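11/05/2021

Third week of the Mostora thing. I said I'd write it down as it went, so I can check later whether I was right to grumble.

The morning meeting ran long again. The pitch hasn't changed since February: the machines learn the fetching and wiping and putting back, and we get to do "the interesting part of the job." I asked what the interesting part was going to be. I got a slide. The slide said 1000 hours of handling per site, and that we're one of 5 sites. It didn't say what happens to the people at hour 1001.

So for now my job is to wear the harness and do with two grippers what I used to do with two hands. Rails, landings, door handles, the shelves. You'd think it would be the same work only slower, and it is slower, but it's also different in a way I don't like. I catch myself doing things neatly for the record. I used to lean on a rail and think for a second. Now I wonder whether leaning goes in as a mistake. 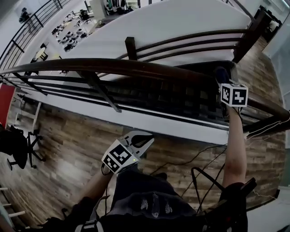

My shoulders ache and the straps dig in by lunch. The Dumlao people say we can stop every 10 minutes if we want to, and then there's a chart of who stopped. I'm sure it's all very innocent.

Talked to one of the Jondum crew on the stairs. They had the same setup at their old place in Tultidau, and she said the machines did come in the end. They were all right at the flat, easy stuff and useless at stairs. Two people left and weren't replaced, and the rest got the stairs. She didn't sound angry about it. I would be.

To be fair (I'm trying), I wouldn't miss the wiping. If something wants to do four floors of handrail forever, let it. What I want is one sentence on paper saying the hours saved stay with us. I've asked twice.

My last file today was number 3614. Pay is the same as before, by the way. Must remember to ask about the shoe money.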